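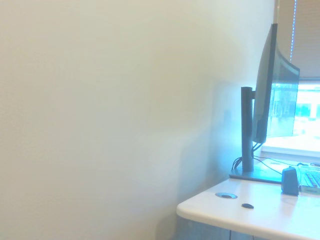
2 min read

List: Stokinent lifting equipment users
Subject: Re: Limit switch trips early on wire rope hoist after rope change
Posted: Saturday, 07:39

On Saturday morning a member at the Mangundap yard wrote:

> We changed the rope on our Biltow wire rope hoist and refitted the
> hook block the same day. The upper limit now trips with the hook
> well short of its old stopping height. The lower limit looks fine.
> The rope is the same construction and diameter as the old one, bought
> from Dullell to the length on the data plate. The switch is the geared
> type on the end of the drum shaft. Do we just wind the top cam
> round until the height comes back, or is there more to it?
>
> We use the upper limit once a shift as a check and never as a
> working stop.

Don't touch the cam yet. A geared limit counts turns of the drum. It has no idea where the hook is. If the top cam has not moved and the hook stops lower than it did, then there is more rope hanging off the drum at that cam position than there used to be. The usual reasons are these:

1. The rope was clamped with a different number of dead turns on the drum.
2. The tail at the wedge socket is shorter than the old one, so more rope is in the falls.
3. The switch was uncoupled during the work and went back a tooth or two out.

Your lower limit is the clue. You say it looks fine, but did you measure it, or only see that the hook reached the floor? If the rope is long in the falls, the hook will also sit lower at the bottom limit. Over a pit or a deep bay you would notice. On a flat floor the block may be landing and going slack before the switch opens, and a slack block lets the rope jump its groove on the drum.

What I would do, in this order:

Isolate, lock off and open the drum cover. With the hook at the lower limit, check the turns left on the drum against the manual. Ours calls for 2 as the least, not including what is under the clamps. Yours may differ, so go by the book for your model.

Look at the rope guide. If it was taken off and put back in the wrong groove, it can foul its own end stop. On some hoists the guide works the limit by a rod, and then everything above about the geared switch does not apply.

Measure the tail coming out of the wedge socket and compare it with the old rope, if you still have it. 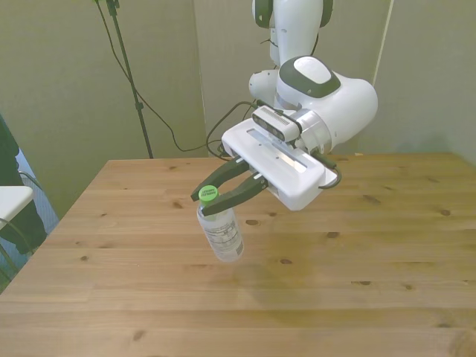 Vol. 39, No. 2

Once the rope is right, set the limits from scratch. Do the upper one first, at slow speed, with no load on the hook. Bring the block up by short presses of the button and leave the clearance the maker gives. Ours is 60 mm at slow speed and 300 mm at full speed, and we set to the larger figure. Then run up at full speed and see how far the block coasts. If the brake is worn it will coast further – measure that before you blame the cam.

Set the lower limit next and go back to the upper one afterwards. On the older cam blocks, tightening one screw can drag the cam beside it.

A new rope will also stretch a little in its first weeks of use, which lowers the hook slightly for the same drum position. It will not account for the sort of drop you describe, but check both limits again once the rope has bedded in.

If your hoist has a separate block-operated switch as a last stop, test that on its own. It should open only when the geared one has failed to. We found ours wired in the same circuit as the first, so one stuck contactor would have beaten both.

Please post the drum turns and the tail length when you have them, and say whether the hoist is on two falls or four. On four falls an error in rope length shows as a quarter of that at the hook.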